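How to oil a wooden worktop

A wooden worktop needs oil more often than most people give it. If water soaks in and leaves a dark patch instead of sitting in beads on the surface, it is time to do it again. This guide covers a worktop that has been oiled before. If yours has been varnished or lacquered, all of that has to come off first and you will want a different set of instructions.

What you need

Worktop oil (a small tin does two or three coats on most kitchens)
Sandpaper in 120, 240 and 400 grit
A cork sanding block
Lint-free cotton cloths – old T-shirts are fine
Washing-up liquid and a soft cloth
Masking tape
A vacuum cleaner with a brush head
Rubber gloves

Allow a weekend. The work itself takes a few hours, but the drying can't be hurried. I like to do mine in August, with the windows open day and night.

Clean it first

Wipe the whole surface with warm water and a small amount of washing-up liquid. Go with the grain. Pay attention to the strip behind the taps and the area next to the hob, where grease builds up and you stop seeing it. Rinse the cloth, wipe again with plain water, then dry with a towel. Leave it overnight.

Don't use bleach or anything with a scouring pad attached. Steel wool leaves tiny bits of metal in the wood and they turn into black specks later on.

Once it is dry, run masking tape along the wall tiles and around the sink. Oil gets into grout and doesn't come out. 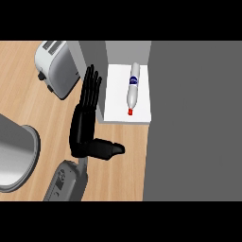

Sanding is where most of the effort goes. Start with 120 grit only if there are stains or scratches you can feel with a fingernail. Otherwise go straight to 240. Wrap the paper round the block and work in long strokes along the grain, never across it and never in circles. Keep the pressure even. If you lean on one stain until it disappears you will end up with a dip, and it will show when the light comes in low from the window.

Black rings from wet tins and pans are the hardest to shift. Sand a wide area around them so the edges blend in. Some won't go completely. I have one beside my sink that has survived four rounds of sanding and I have given up on it.

Finish with 400 grit, very lightly. Vacuum up the dust, then go over everything with a barely damp cloth. Let it dry for an hour before opening the tin.

Oiling

Stir the oil, don't shake it. Pour a little on to a folded cloth and rub it into the wood along the grain. The coat should be thin enough that the surface looks wet but nothing pools. Do the front edge as well, and the cut edges around the sink, which drink more than the rest and can take a second pass straight away.

Wait 20 minutes, then wipe off whatever hasn't soaked in with a clean cloth. This matters. Oil left sitting on top goes sticky, and the only cure is to sand it back and start again.

Leave it for 6 hours, or whatever your tin says, and put on the next coat in the same way. I do 3 coats on a tired worktop and one on a worktop that is just getting its regular top-up. The end grain gets an extra.

A warning about the cloths: oily rags can heat up and catch fire by themselves if they are left in a heap. Soak them in water, lay them flat outside to dry, and then put them in the bin.

Afterwards

Keep water off it for two days and don't put anything heavy on it for the same time. The smell goes within the week. After that, wipe up spills as they happen, use a trivet for hot pans, and do the water test every few months near the sink, where it wears first.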